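Zanthorpe Household Handling Cell: Progress Report to the Fekbridge Fund

Reporting period ending January 2023 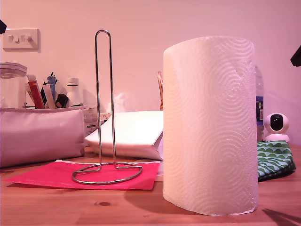
Mieke Visser
Cell Maintenance Lead, Zanthorpe

1. Purpose of this report

The Fund's grant covers the setup and upkeep of one tabletop handling cell at our Ollow site. The cell performs household tasks with a single arm and a two-finger gripper. This report sets out the condition of the machine, the maintenance carried out during the period, and the work planned through May.

2. Condition of the cell

The cell was available for 91 percent of scheduled hours. Most of the lost time was due to a worn gripper cable, described in section 3. The arm base, the table mounts and the emergency stop circuit passed inspection and required no parts.

The present task set uses a paper towel roll and its chrome holder. The holder is a light wire stand with a circular base and a tall, narrow loop. The roll is wide and has an embossed surface, and its outer sheet can sit slightly loose along one side. Both features matter for maintenance. A small error in gripper alignment is enough to catch a loose sheet or push the holder out of position, so the task gives early notice of calibration drift.

The table is kept furnished as a household surface would be. Pens and scissors in a fabric box, a padded envelope, a water bottle and a folded cloth remain in place during runs. In the current layout the holder's base lies on a pink-red folder, with the roll directly on the wood. The height setting for each is stored separately.

3. Maintenance carried out

Gripper cable. The original cable had chafed at the wrist joint. It was replaced with a longer one supplied by Van Dijk and rerouted through a second clip. No faults have been logged since the replacement.

Finger pads. Pads are now changed every 200 cycles. The earlier practice of changing them on visible wear led to uneven grip force and has been ended.

Calibration. The arm is checked against the table surface at the start of each shift. Corrections were needed on 26 occasions, all within the limits agreed with the Fund. The table bolts were retightened after the largest of these.

4. Outstanding matters

Two items remain open. The spare wrist motor has not been delivered, and the cell would have to stop if the present motor failed. The written procedure for pad changes is in draft and awaits review by the site safety office.

5. Plans through May

We will fit the spare motor mount, complete the pad procedure and train a second technician in calibration. No change to the approved budget is requested. The maintenance log is available to the Fund on request.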